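Operators wanted - Kennedy robotics club, Castport

We need people to drive the arms this fall. Students, parents, neighbors, anyone over 14. No coding. No experience either, we'll show you.

The project is called Pruretti. Two arms, one table, everyday stuff to pick up, open, close and put away. You steer, the computer records, and later we train on what you did. Goal is 2,000 good runs before the Piltov meet in April. We have 132 so far so yes, we need help.

Shifts are 2 hours, after school or early evening, pick your own. Most people get the hang of it in one shift. Some tasks are easy (block in a bowl). Some are fussy.
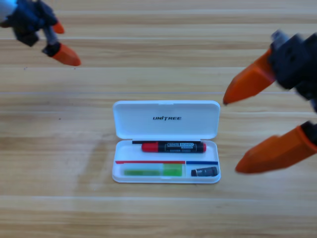

Pencil case is the one we're shortest on. Lid open, marker in, marker out, lid shut, start over. Small parts, and the lid takes a light touch. If you're patient with fiddly things please put that on the form, we'll book you for it first.

What you get: service hours for Kennedy students, signed the same day. Snacks. Your name on the team poster at Piltov if you do 3 shifts or more. No pay, sorry, there's no budget for it.

What we ask: show up on time, tie back long hair, no loose sleeves near the arms. Bad runs are fine, just mark them bad - dont quietly keep them. Under 18 needs a parent signature, form is at the front office.

We have room for 30 operators. Sign up sheet is on the robotics room door or use the form on the club page. Closes when its full.

Also looking for one person who can solder. Same form, write "solder" in the notes box.

Posted September 3, 2026
Kennedy Robotics, Castport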